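Inside the Tool Room: Ea Laxdal on Work, Wages and Coming Home

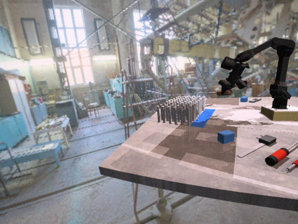

I had wanted to talk to Ea Laxdal ever since I heard her speak in a church basement last December, where she kept a tired crowd awake for an hour on the subject of prison pay slips. So when she agreed to meet me at her kitchen table I brought far too many questions, and she got through nearly all of them!

Laxdal served 16 months in a state women's prison. She is now one of the people behind Saltum, a small group that presses for fair pay and real training for women who work while they are locked up. She talks fast, laughs easily and has an amazing memory for amounts.

"My first month's pay was three dollars," she said. "After the deductions, I mean. I kept the slip. I wanted my sister to see it, and then I was too embarrassed to mail it."

She had been assigned to the laundry, then the kitchen, and finally to a maintenance crew run by a civilian instructor named Védís Bech. That last job changed things for her. Bech taught the women to read a wiring plan, to rebuild a pump and to write up a repair so that the next person could follow it.

"Védís treated it like a shop," Laxdal said. "You signed for your tools, you cleaned up, you argued about the right way to do a thing. I hadn't been asked for my opinion in months, and now I had this woman asking me why I thought the bearing was going bad. I went back to my bunk that night and couldn't sleep, I was so pleased with myself."

The trouble came when she got out. None of the hours she had put in counted toward anything. There was no certificate, no license credit, no letter. She had kept her own log in a composition book, 2,142 hours of it, and the first employer she showed it to handed it back without opening it.

That log is where Saltum started. Laxdal and two other women wrote to everyone they had worked beside and asked what they had done inside and what they could prove. The answers filled a box, and then a second box (both of them were under the table while we talked, and I kept kicking one). Women had run boilers, sewn uniforms, answered phones, repaired wheelchairs. Hardly any of them had a piece of paper to show for it.

I asked what she wants from lawmakers, and she was ready for that one. Saltum's proposal would have the state record training hours from the first day and hand each woman a signed copy at release. It would also end deductions on the first $200 earned in any month.

"People hear that and think it's a huge number," she said. "Try buying phone time, soap and stamps and then sending something to your kids. It goes."

Bech, who has since left her teaching job, joined us by phone for part of the afternoon. She was every bit as warm as Laxdal had promised, and a good deal blunter.

"I had students in there I would have hired the same day," Bech said. "I signed whatever I was allowed to sign, and it wasn't much. An hour of work is an hour of work. Write it down and let them take it with them."

A few employers have come around. Prunia, an equipment repair firm, now accepts a letter from an instructor in place of a formal record, and Bretetti, a commercial bakery, has taken on women Saltum sent its way. Laxdal herself works at Fogh, servicing packaging machines on the early shift. She starts at 5 a.m. and loves it - the quiet, the coffee, the first machine warming up.

"My supervisor read the whole composition book," she said. "He had questions about the pumps. We talked pumps for an hour and then he asked when I could start."

She still writes to women on her old unit, and she told me the letters she gets back are mostly practical. They want to know how to get a Social Security card replaced, whether to mention a conviction in a cover letter, what steel-toed boots cost. She answers them by hand, in the evenings, usually with the radio on. When I left she was already looking for a pen.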